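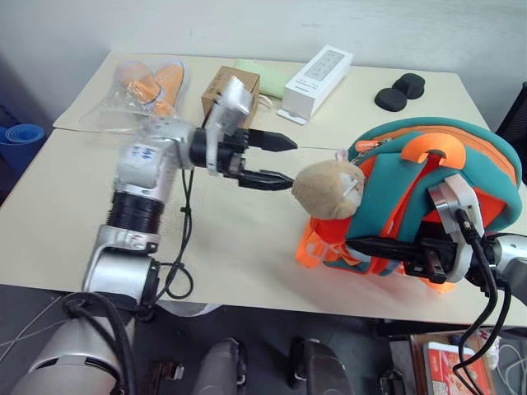
Two robot arms at a cream-coloured table, with a beige plush animal head by the open gripper.

Visit to the Manow water treatment works
Reading time: 2 minutes

Members of our process water group visited the Manow works in October at the invitation of Gridonetti, which operates the site. The visit was arranged by Diane Beaulieu, and the party was received at the gatehouse by the works manager, Tyson Bouchard.

Manow treats rinse water from metal finishing firms on the neighbouring estate, together with storm water collected from its own yards. The rinse water arrives by tanker and by a short pipeline from the Friesen plating shop. Each load is sampled before it is accepted, and loads containing cyanide are turned away, as the works has no licence to receive them.

The tour began at the balancing tanks, where acid and alkaline streams are brought together under slow mixing. Mr Bouchard explained that good balancing saves more on chemicals than any other step on the site. Lime is still used for the main pH correction, with caustic soda kept for fine adjustment. Several members asked about scaling in the lime lines. The works flushes them at the end of every shift and replaces the flexible sections once a year.

From there the party walked to the settling hall. Two inclined plate settlers stand side by side, and either can carry the full flow while the other is drained and washed down. The plates had been cleaned the week before our visit and the overflow was clear. Sludge is drawn off to a thickener and then to a filter press supplied by Prason. A press cycle was under way, and members were able to handle a piece of finished cake, which was firm and broke cleanly.

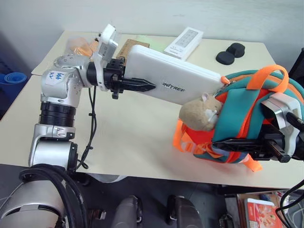
Final polishing is by sand filter followed by ion exchange. The resin vessels are taken out of service in turn and regenerated on site, and the spent regenerant is returned to the head of the works in small doses. This last point led to a good deal of discussion. Some members felt that returning the regenerant would in time raise the salt level in the discharge. Mr Bouchard agreed that conductivity had risen since the practice began, and said that a separate holding tank of 1,000 litres was being priced.

The control room is staffed by day only. At night, alarms pass to an engineer on call, who can close the outlet valve from home but must attend in person to open it again. Members from smaller works took particular interest in this arrangement.

The afternoon closed with questions in the canteen. A copy of the flow sheet – with the dosing rates removed at the operator's request – may be had from Mrs Beaulieu. The group thanks Gridonetti and the staff at Manow for their time. Members wishing to join the next visit, to the Friesen plating shop, should send in their names early, as the party will be limited to eight.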